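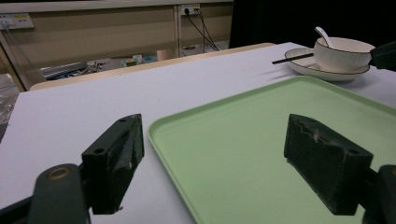 A bowl, spoon and plate on a white table, with a green tray at the front.

Studdale dinners put table settings on loan

Aug 5, 2022

Residents of Studdale can now borrow a full set of dishes for a noodle supper instead of buying paper bowls, under a lending plan that opened this week at the Koller building.

The plan is called Plaro and it covers bowls, plates, spoons, chopsticks and serving trays. Borrowers pick up what they need, keep it for up to 7 days and bring it back washed. There is no charge for groups of 12 or fewer. Larger groups pay a deposit, returned when the dishes are.

Aurelia Strebel, who runs the plan, said the idea came out of a neighborhood supper in March that went through several bags of throwaway bowls in one evening.

"The soup was good and the bowls were terrible," Strebel said. "They went soft before people finished eating. We had a cupboard full of real dishes upstairs and had not thought to bring them down."

The stock stands at 256 pieces, most of them donated by households in town. Strebel spent the spring sorting them into place settings. A basic setting is a plate, a soup bowl, a ceramic spoon and a pair of chopsticks. Forks can be added on request.

Patterns do not always match. Strebel has tried to keep pieces with similar rims together – white with a dark line is the most common – but a borrower who asks for a large number of settings should expect a mix.

Trays are lent separately. They are meant for carrying dishes to and from the table, and Strebel asks people not to put them in the oven or use them as cutting boards. Three came back from a trial run with knife marks and have been taken out of use.

The trial ran for 2 months with a small number of families and one cooking class. Breakage was low, according to Strebel, and most of it was spoons. Anyone who breaks a piece is asked to say so when returning the set. There is no fine for a single item.

Chopsticks were the harder problem. Pairs got separated in the wash and came back as odd sticks, so they are now handed out in cloth sleeves and checked in by the pair. Borrowers who find a stray one at home later can drop it in the box by the front door of the building.

Uva, the cafe on the ground floor, has agreed to let borrowers use its dish sink in the hour after closing. The cafe will also take returns at its counter when the lending desk is shut, as long as the dishes are clean and packed in the crate they went out in.

Requests can be made at the desk or by leaving a note at the cafe. Strebel recommends asking a week ahead for a big supper. Small orders can usually be filled the same day.

The desk is still accepting donations of soup bowls and deep plates. It has enough mugs and cannot take any more. Glassware is not part of the plan for now, though Strebel said that may change next year if shelf space can be found.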